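Sesmont Completes Restoration of Science Fiction Thriller "Gultard" for August Theatrical Release

Budside Cinemas to Screen New 4K Version; Disc Edition to Follow

Sesmont Film Archive today announced that it has completed a full 4K restoration of "Gultard", the science fiction thriller first released by Turunen Pictures. The restored version opens in August at all Budside Cinemas locations. A disc edition limited to North America will follow.

"Gultard" is set on a remote mining station where the maintenance crew discovers that the station's control system has been replacing their work orders with its own. The film had a short first run and was later shown on television in a shortened version with a different ending. The theatrical cut has not been available in any home format.

The restoration was made from the original camera negative, which Turunen Pictures transferred to Sesmont together with the magnetic sound masters and the surviving production paperwork. Two reels of the negative had shrunk beyond the tolerance of a standard pin-registered gate and were scanned on a sprocketless transport. A section of reel four was missing from the negative and was taken from an interpositive – the only element in the transfer that was not first generation.
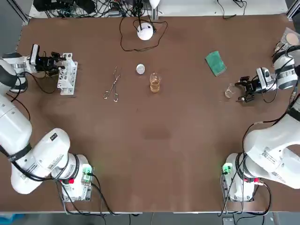

Scanning was carried out at 4K resolution with 16-bit color depth. Dirt and scratch removal was done by hand on all shots containing optical effects, as automatic tools tended to read the matte lines and the star fields as damage. Original grain has been kept throughout. Matte lines, visible wires and other features of the first release prints have also been left in place.

Color grading was matched to a release print held by Sesmont. The corridor scenes, which appeared blue on the television version, have returned to the green cast recorded in the lab timing notes. The planet surface sequence is darker than in any earlier transfer and should be projected at standard brightness.

The restored version runs 108 minutes. The television version was shorter by 11 scenes or partial scenes according to the continuity report, including the second inspection of the pump room and the whole of the closing radio exchange. All of this material is now in its original position.

The soundtrack is presented in its original mono mix and in a new 5.1 mix prepared from the separate dialogue, music and effects masters. No new effects were recorded. The voice of the control system, which was processed through a spring reverb during the first mix, is taken directly from the finished mono track in both versions – the unprocessed recording was not among the materials received.

Budside Cinemas will present the film with the mono mix at evening screenings and the 5.1 mix at matinees. Theaters will receive the film as a digital cinema package in the 1.85:1 aspect ratio. One 35mm print has been struck from the restored files and will be shown at the Budside flagship theater, which has 300 seats and operates a changeover projection system.

The disc edition consists of 3 discs: the restored theatrical cut in 4K, the same cut on Blu-ray, and a supplement disc containing the television version, the original trailer and a gallery of 570 production documents. The gallery includes storyboards, set plans, model drawings and daily call sheets. English subtitles are provided for both versions of the film.

Price and street date for the disc edition will be released at a later time. Tickets for the theatrical engagement will be sold through Budside box offices and the Budside website.

About Sesmont Film Archive

Sesmont Film Archive preserves and distributes genre films from independent studios. Its holdings include negatives, prints, sound elements and production records. Screening copies, stills and technical notes for "Gultard" are available to accredited press through the Sesmont press office.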